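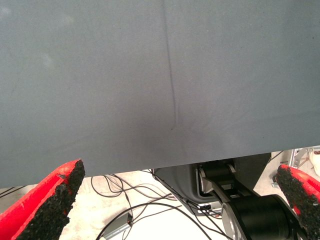 Gray Matters

I've been living with gray panels for 6 weeks now, and I have opinions. It started in March, when I moved my desk into the back room in Mundale and decided the echo had to go. My sister-in-law swears by cork. I wanted gray, a bluish gray, the kind that looks like a sky that can't make up its mind.

The first 2 I bought came from Langlois and cost me 80 dollars, and I loved them for a whole evening (then I turned the big light on!). A flat matte surface shows everything. Every smudge, every crease, every place I'd leaned a hand while reaching for the tape. I tried a dry cloth, then a damp one, then a soft brush, and the brush won.

Then there are the cables. I own far too many black ones, and on a pale floor they look like spilled licorice. I bought a bag of Prireo ties, used 4, and lost the rest – they're probably under the desk with everything else.

I'm doing the hallway next. The shop in Fendetmont has a warmer gray I keep going back to look at, and I've already measured the wall.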